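The Snack Box Theory of a Tidy Home

Aurelio Manzano has been selling people on boxes for six years, and I went to see him expecting to be sold one. I have a closet full of them already. Most hold other boxes.

Manzano runs Clirken, a home organizing service in Prisville with two employees and a waiting list. His best known piece of advice is that every shared room should have one open box of snacks in it, out where people can reach it. The newsletter in which he first said so went to 1,161 subscribers. By January it was going to 2,518, and he credits the box.

I told him it sounded like an idea anybody's grandmother could have had.

"She did have it," he said. "My grandmother kept hers on top of the television. I charge for mine."

His argument goes like this. A family buys snacks in big bags, the big bags go in a kitchen cabinet, and the cabinet turns into a landslide. People open a second bag of something while the first goes stale behind it. Put single packets in a low box with no lid, he says, and you can see what's left without moving anything.

"The lid is the enemy," he told me. "You put a lid on it and you've made a drawer. Then somebody sets a lamp on it."

I asked whether he had any proof that this keeps a house tidier. He said that 313 readers had written to him about it, nearly all of them happy. I pointed out that unhappy people may not bother writing to an organizer about crackers. He thought about that for a while and poured me more coffee.

"All right," he said. "Some of them bothered. One man called it a trough."

Xiuying Gu has worked with Manzano for three years and is the more careful of the two. She does most of the home visits, and she doesn't think the box cuts down on mess at all.

"It moves it," she said. "You used to have wrappers in the kitchen. Now you have wrappers by the couch. But people pick up a wrapper by the couch, because company sits there."

She doesn't agree with him on size, either. Manzano likes a box deep enough to stand packets on end. Gu wants it shallow, and she'd like it a little too small, so that it has to be topped up often and nobody dumps in a whole shopping trip. She sorts nothing. "Aurelio had us doing rows by flavor. It lasted until the first kid walked in."

On color, they both say red. Manzano claims that a bright box gets put back where it belongs. Gu says red was what the store had.

Clirken now sells a box of its own, the Dredis, made in a run of 1,000. I turned one over a few times looking for what separates it from the kind shoes come in. Manzano said the walls were stiffer. They were, a little.

What I couldn't argue with was how little effort the thing takes. Gu's version of the method fits in a sentence — tip the packets in, let them lean, stop fussing — and she'll leave it on the floor by the sofa if the side table is full. I said I'd worry about somebody stepping in it. "Once," she said. "They only step in it once."

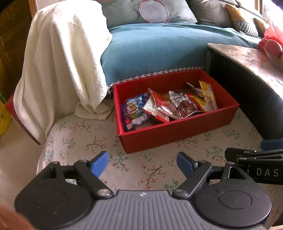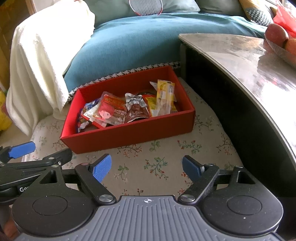

A red box of snack packets, set out on a flowered cloth or rug.

What it costs to copy

Nothing, if you own scissors and a carton. Manzano admitted this more cheerfully than I expected from a man with inventory. He suggests cutting the sides down until the tallest packet shows over the rim, then leaving it alone for a month before deciding anything.

I cut down a cereal carton when I got home. It's on the bookshelf now, and so far I've filled it twice and thrown out one bag of stale pretzels I found while looking for things to put in it. Gu would say that the pretzels don't count.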